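About Stamville Science Club

Stamville Science Club runs hands-on science sessions for children aged five to eleven. We meet after school in term time, run day workshops in August, and send out kits and activity sheets for families who would like to do the same things at home. Most of what we do uses ordinary kitchen and craft cupboard materials: vinegar, bicarbonate of soda, string, balloons, cardboard tubes, food colouring, lolly sticks and a great deal of sticky tape.

How we started

The club was set up by Tariq Siddiqui, who taught in primary schools for 16 years before leaving to do this full time. He had been running a lunchtime science group for his own class and kept getting asked by parents whether their younger children could come too. The first sessions outside school were held in the hall on Gidey Lane with one folding table and a borrowed kettle. There were a lot of volcanoes in that first term. We still do volcanoes, but only once a year now.

The Gidey Lane hall is still our main base. We have our own store room there, a sink that works, and enough tables for everyone to stand up at. We also visit schools, libraries and holiday clubs within easy driving distance of Stamville.

What happens in a session

An after-school session lasts 90 minutes. Children arrive, have a drink and a biscuit, and look at the question for the day, which is written on the board. Recent ones have included:

Why does a paper bridge hold more when it is folded?
Can you make a magnet stronger?
What makes bread rise?
Which shape of parachute falls slowest?
How do you get clean water from muddy water?

We talk about the question for a few minutes and then the children get on with it. They work in pairs or small groups, with never more than 6 children to each adult. They choose what to change and what to keep the same, and they write or draw what they found in a notebook which they keep. Spelling is not marked. Things often go wrong, and when they do we try again with the time we have left, or carry it over to the next session if the group wants to.

There is tidying up at the end and everyone takes part in it. Children should come in clothes that can get wet or stained. We have aprons but they only cover so much.

Age groups

Sparks is for children in Reception, Year 1 and Year 2. The activities are shorter and there is more pouring, sorting and mixing. A parent or carer is welcome to stay, and for a child's first session we ask that they do.

Makers is for Years 3 to 6. These children do more measuring and more building, and some projects run over 2 sessions so that glue can dry or seeds can come up.

We do not run a group for secondary age pupils at present. Older brothers and sisters who have been through Makers sometimes come back to help, and we are glad to have them.

Our kits

The home kits are called Trastum boxes. Each one contains the dry materials for one topic, a printed booklet and a list of the few things you will need to add from your own kitchen. Topics at the moment are Floating and Sinking, Crystals, Simple Circuits, Colour, and Sound. The booklet has instructions for the child and a separate page for the adult, with a plain explanation of what is going on and a note of anything that needs supervision.

The Crystals box needs patience. The crystals want several days on a windowsill without being knocked, and we would suggest somewhere out of reach of cats.

Boxes are packed by us in the store room and posted in small batches. If a part is missing or broken, write to us with the name of the box and we will send another. Refills can be bought separately for every topic except Simple Circuits, where the parts can be used again.

Activity sheets

The free sheets on this site are written by the same people who run the sessions. Every activity is tried with children before it goes up, and we take it down if too many families tell us it did not work. You may print them for use at home, in a classroom or with a Brownie or Cub pack. Please do not sell them.
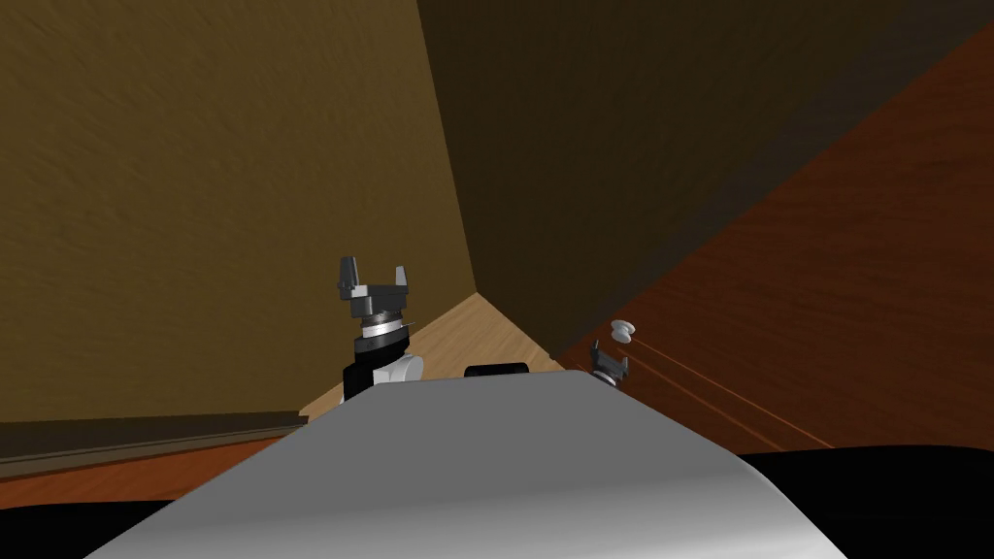
Schools and Libraries

We offer half-day and full-day visits for primary schools. A visit normally covers one topic, chosen by the school from our list, and each class has its own workshop. We bring all the materials and take the rubbish away with us. The school needs to provide a room with tables, a water supply nearby and a member of staff who stays with the class throughout.

Teachers receive the plan in advance, along with our risk assessment and a short follow-up activity. We can match a visit to what the class is covering that term if we have enough notice. Spring term fills up first, so it is worth getting in touch early.

Library visits are shorter and are usually drop-in. Children must be accompanied by an adult.

Bookings and payment

Sessions, workshops and school visits are all booked through Utilari, the online system we share with the hall. You will need to make an account the first time. Places are sold by the half term. If your child cannot come to a session, let us know and we will offer the place to the waiting list for that day, though we are not able to refund single sessions.

We keep some places at a reduced price in every group. To ask for one, tick the box on the booking form. You will not be asked to send any proof.

Safety and allergies

All our adults have an enhanced DBS check and there is a paediatric first aider at every session. Goggles are worn when the activity calls for them. We do not use nuts in any activity. Some sessions use flour, milk or egg, and these are listed on the booking page so that you can tell us if your child needs a different material.

Contact

Use the form on the Contact page or leave a message on the hall telephone. We teach in the afternoons, so replies mostly go out in the morning before noon. During August it may take us a little longer to answer.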